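Medrano – two-arm planning and control software
From Brincombe | Single workstation licence | Ships by download

I started writing Medrano after losing a whole Thursday to two arms that each had a perfectly good plan and no idea the other one existed. So it plans both as one problem. You tell it what's being held and where it should end up, and it works out who moves, who waits and how the two grippers share a load without pulling against each other.

My favourite test is still the washing-up. Mugs into a wire rack sounds easy until you try it – handles point every which way, and the prongs leave you very few sensible ways in. 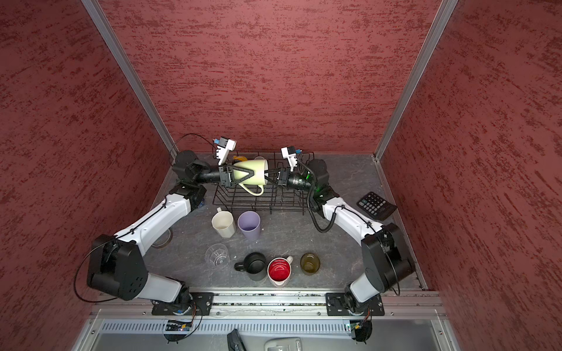
Shared grasps have their own settings page, where you set how stiff each arm should be while both have hold of something. Start soft! The planner refreshes 18 times a second by default and I rarely touch that.

The perception side takes a fixed view and wrist views together, and you can weight them differently as a gripper closes in. Clear glass is still harder than anything with a bit of colour, so expect to spend more time tuning there.

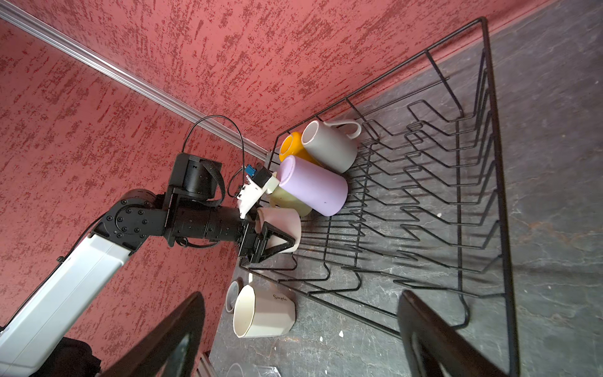 Fleltard wrote in to say the replay viewer was what sold them on it, and that they'd like longer logs than the 200 runs it keeps now. Fair point, and it's on my list for version 5.

Works with Sandow controllers out of the box. Price: £1,491, updates included.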